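Getting Your Kit Clean and Keeping It That Way: My Baseball Laundry Tips
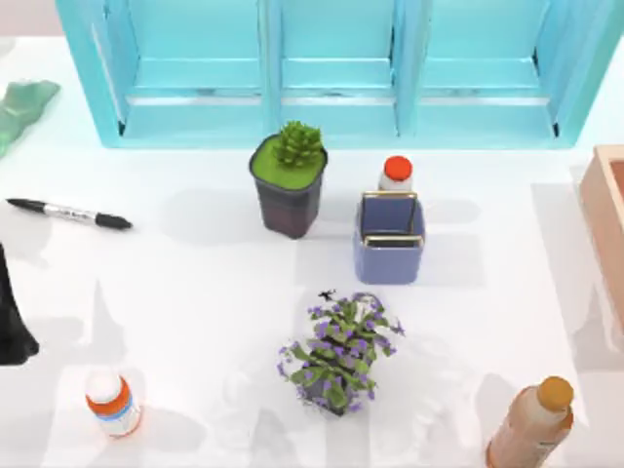 Light blue shelves, three compartments, and a pale green cloth off to one side.

I get more messages about washing baseball trousers than about anything else I write on this site, so I've finally put it all in one place. I play second base (badly) for a Sunday-morning sort of side, my son pitches for the under-15s, and my daughter has just started and seems to think sliding is the whole point of the game. That's a lot of white trousers. I've ruined a fair few of them over the years, so learn from me!

Infield dirt

Leave it alone until it's dry. I know it's tempting to run the trousers straight under the tap when you get in, but wet clay just gets pushed further into the weave. Hang them over the bath, go and have your tea, then take them outside and bash them against a wall. You'll be amazed what comes off. After that I go over the knees and seat with a dry nailbrush before any water gets near them.

Then it's cold water from the back of the fabric, so the dirt gets pushed out the way it came in. Rub in some plain washing-up liquid or a bar of old-fashioned laundry soap (I use one called Sedon that the market sells, but any hard green or white bar will do) and leave it for 20 minutes. Rinse, look, do it again if you need to. Don't tumble dry until you're happy with them. Heat sets whatever is left and you'll be looking at that orange knee for the rest of the season.

Grass stains

Different problem altogether. Grass is a dye, so scrubbing it doesn't do much. I dab on white vinegar mixed half and half with water, wait a bit, then use a biological powder made into a paste. Check the label first on anything with coloured piping, the red especially. My whole team once turned out in a delicate shade of pink and we have not been allowed to forget it.

Caps

Please don't put them in the dishwasher. I've tried it. The peak on mine came out shaped like a crisp. What works for me is a washing-up bowl of lukewarm water with a small squirt of shampoo, a soft toothbrush for the sweatband, and then drying the cap over an upturned pudding basin so it keeps its shape. If it's an old one with a cardboard peak, don't soak it at all, just sponge round the band and call it done.

Gloves

Leather and water don't get on. If your glove gets rained on, blot it with a towel, put a ball in the pocket and leave it somewhere airy, well away from the radiator. A day or two usually does it. Once it's dry I use a tiny bit of conditioner on a rag, and I do mean tiny, a blob the size of a pea for each side. Too much and the glove goes heavy and floppy. I've had the same tin of Brodex for 3 years and there's still plenty in it.

For the smell (you know the one), tip a spoonful of bicarbonate of soda inside, leave it overnight and shake it out in the garden. A dry teabag in each finger works too, though you will forget one and find it with your little finger on the way to first base.

Boots

Knock the soles together while the mud's still damp and get the rest out with an old fork or a lolly stick. Take the laces and insoles out every time. Newspaper inside, changed once before bed. Laces can go in the machine in a tied-up pillowcase, and so can batting gloves if they're the cheap sort. Leather-palmed ones I wipe over by hand and peg up by the cuff.

Helmets

Warm soapy water on a cloth, wipe, wipe again with plain water, dry. Nothing with solvent in it, the shell doesn't like it. Pads that pull out can be hand washed, but take a quick snap of where they go first or you'll be there all evening.

The bag

Empty it. Every time! I can't say this strongly enough. A banana in an August car boot will do things to a kit bag you wouldn't believe. I turn mine upside down over the patio, hoover the corners and leave it unzipped. In the off season I stuff it with a few dryer sheets and hang it on a hook in the garage, because the floor out there gets damp.

Poppy Dobson wrote in to ask about pine tar on sleeves. Freeze it, pick off what you can with a blunt knife, then work in a little cooking oil and wash that out with washing-up liquid. Wash the shirt on its own afterwards, twice if you can still smell it.

Next up I'll be having a go at the catcher's gear, once I can face opening the bag.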